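**Grudcombe sloped-side metal bin, used, two compartments**

Bought second-hand from a dealer in Vutbridge for 264, delivered on a pallet. The paperwork gave the length as 1767 mm and the width as 900 mm. My tape agreed on the length and made the width 8 mm less, measured inside the rolled lip. If you are building a stand for one, measure the bin and ignore the sheet.

**Shape and floor**

The sides slope inwards to a flat floor. The slope costs some volume at the bottom but keeps small goods away from the walls, and a hand or scoop can follow the side down without meeting a square corner. Round items settle on the floor quickly. Light, open shapes such as bowls tend to lean where the side meets the floor and stay there until moved.

The floor is bare metal and shows every mark. Mine came scratched from end to end. I went over it with a fine abrasive pad and found no raised edges, so I have left it alone. Paint would not last there.

Two round holes in the floor of the main compartment serve as drains when the bin is hosed out. They are small enough to hold back an apple or a bunch of grapes, though a single grape that has come off its stalk will find one sooner or later. I tried a mesh disc over each and took them out again after a week, as they trapped grit.

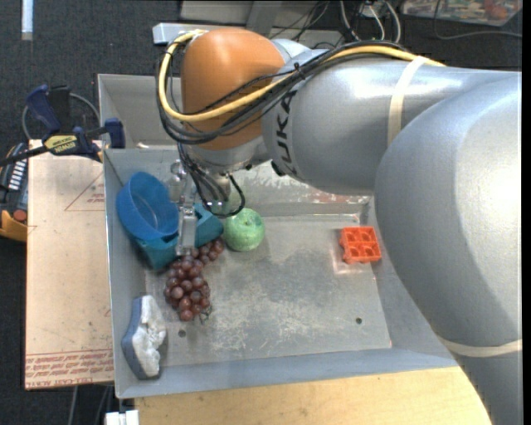
*Main compartment with mixed items, blue bowl in the back left corner. Scrapes on the back wall.*

**Wall finish**

The grey finish has held up less well on the back wall than on the sides. There are whitish and reddish patches where it has been scraped. I cleaned one test area with Clorura descaler at the weakest dilution and it made no difference to the colour, so I take it to be damage to the coating and will touch it in with Halim two-part grey when the weather warms up in June.

**Second compartment**

The divider is fixed. I had hoped to lift it out and use the full length, but it is welded on both sides. Small pieces collect near the dividing edge and need picking out by hand.

**Noise**

Loud. Hard plastic dropped from elbow height rings through the whole body. Rubber pads under the feet took the worst off. Shafiq Wijesinghe, who has the same model, stuck damping sheet to the underside and reports a better result, but he had to cut it clear of the drains.

**Verdict**

Sound body, tired finish, awkward divider. Fair value used. I would not pay the new price without a removable divider. Four out of five for the shell, two for the coating.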